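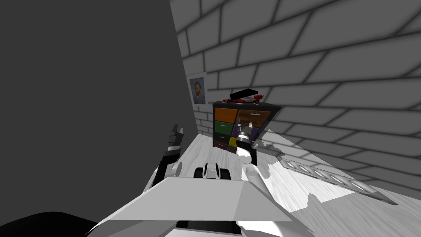
Drawer rig notebook, June, 19:40

Moved the Nikau bench model over to the new sim machine in the shared workshop. The old one was dropping frames whenever both arms loaded, and I want the real build to have a controller worth copying from. Room file is the same as last month: brick wall, dark partition, portrait, coloured chest of drawers, car and black box on top. Physics step unchanged.

First job was reach. Parked the left arm up by the partition with the fingers open and left it there for the whole session. Everything tonight is right arm only. The lower drawers are the awkward ones because the forearm has to come up from the body at a shallow angle and the wrist gets in the way of the head view.
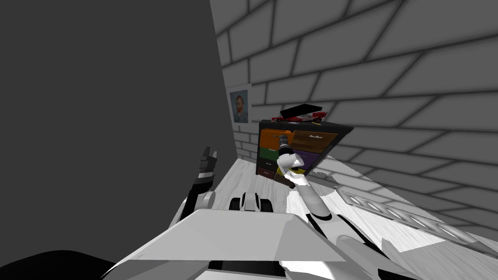
Head camera roll is still wrong. The wall leans hard over and the floor runs downhill to the right. I think the neck mount is taking its rotation from the old Kendo config, but I have not checked. Grasp code works in the body frame so it shouldn't care. Anyone using the head view for drawer detection should care quite a lot. Please don't fix it in the shared file until I have compared the two configs.

Handle positions next. Wrote out the handle offsets again by hand and saved them as Phetsri 4. Orange and green are on the left column, brown is the wide one at the top.
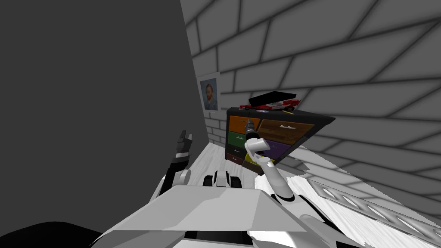 Right gripper at the upper left drawers, left arm parked.

Collision mesh on the chest is coarser than it looks. Log for the evening has 1,823 contact warnings, mostly finger against drawer front. Turned finger stiffness down to 56 and will leave it there for now. Also need to look at the floor texture, which breaks up into jagged patches on the right near the perforated bar. Cosmetic, low priority. 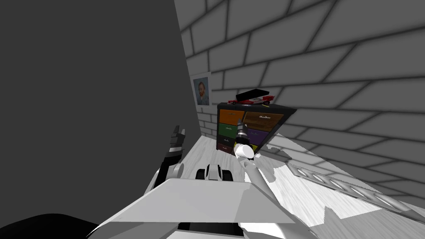
White cylinder in the right gripper, in front of the lower drawers.

To do:
- compare neck rotation in both configs
- finer mesh for drawer fronts
- print the second wrist bracket for the real arm (file 69 in the Cutov folder, check the hole spacing first)
- order M3 inserts, the tub by the printer is nearly out

Left the machine on, 22:15. Log is on the shared drive.

Cutov Workshop notebooks | Contact the workshop | Back to top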